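Can a Machine Tidy the Living Room? Project Report, Spring Term

Introduction

In our course every group had to choose one question about automation and answer it with own observations. Our question was simple: can machines already do the small chores at home or in a shop? We read the public material of two suppliers, Ultden and Jernex, and in May we followed work in two places, a furnished living room and the stock room of the Dondunell shop.

Method

We chose chores which a person does without thinking: to pick up small things from a table, to put a cushion straight, to fill a shelf. For each chore we wrote down what the machine must see, what it must reach and what it must hold. We planned 20 trials for each chore. In the shop we finished only 18, for the reason that the stock room closed early on Thursday.

The living room

The coffee table was our main object. A dark top is difficult for many cameras, and small pale things lying far from each other mean that the arm has to move along the whole table. Two fingers must also close on something very thin without scratching the wood. The seats stand near, so the path has to be planned with care. 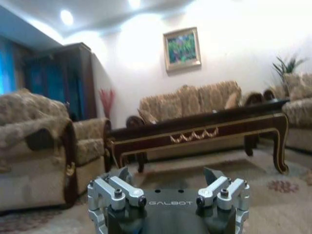 Babić, after reading our first draft, objected that we judged too much by the hand. In most homes the grasp is the easy part, and the hard part is to decide what is rubbish and what somebody wants to keep. We accept this remark and we added a point about it to our list.

The shop

Shelf filling was easier to describe, as boxes have known sizes and known places. The cost is another matter. Our budget exercise allowed 2,000 for equipment, and the cheapest arm on our list was 3,199 without the hand.

Results

Our answer is "partly". Repeated work with known objects looks possible today if a person stays near. Tidying a room is still open for us, mostly on account of the decisions. We did not study soft things such as cloth, and we would like the next group to begin there.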